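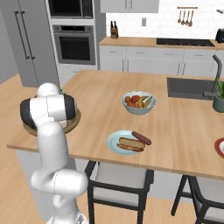

Choosing a gripper used to mean buying three of them and sending two back. At Laltholm, a small test shop that does comparison work for kitchen equipment makers, most of the choosing now happens in simulation, and the hardware comes out of its box only when two candidates are too close to call. The test kitchen has a long wood-topped island, and the objects on it change from one batch to the next. In the current batch there is a bun on a teal plate, with a sausage lying partly past the rim, and farther back a scalloped bowl of fruit with two bananas in it. The sausage is the useful one. A gripper that comes straight down can take the bun without much thought, but the sausage has a rounded end hanging over the wood, and the bun is right next to it.

The shop compared two grippers over the winter. The Harnell is a parallel-jaw model with flat pads. The Cheema has three soft fingers that curl inward. Both were run on the same simulated arm with the same controller, and each got 200 tries at every task. Counting repeats after a software fault, the full log came to 1,823 attempts.

On the bun, the two were even. The Harnell squeezed a little harder than anyone would like, and the soft fingers sometimes rolled the bun before they closed. On the sausage, the Harnell did better as long as its jaws lined up across the short side. When they came in at an angle the sausage turned and slid out. The Cheema didn't care much about angle, but its fingers need room, and in 61 tries one of them touched the bun first.

Fruit went the other way. Flat pads are poor on anything round, and the Harnell dropped nearly 40 percent of what it lifted out of the bowl. The Cheema did well with round fruit and only had trouble when it reached for a banana and a finger caught the rim of the bowl.

Camera position made more difference than the shop expected. From a fixed viewpoint behind the arm, the upper joints can block the very thing being picked up, and the gripper along with it. A second camera at the wrist fixed most of that, at the cost of slower planning. The operators tried moving the fixed camera higher as well. It helped with the plate and made the bowl harder to judge.

None of this settles how soft rubber behaves when it is greasy. The simulator treats every surface as clean, and its food doesn't tear or crush. Laltholm plans to put both grippers on a real arm in June, using the Rirnari controller it already owns, and to repeat the sausage and banana tasks first. Until then the shop is recommending the Cheema for mixed food and the Harnell for anything with two flat sides.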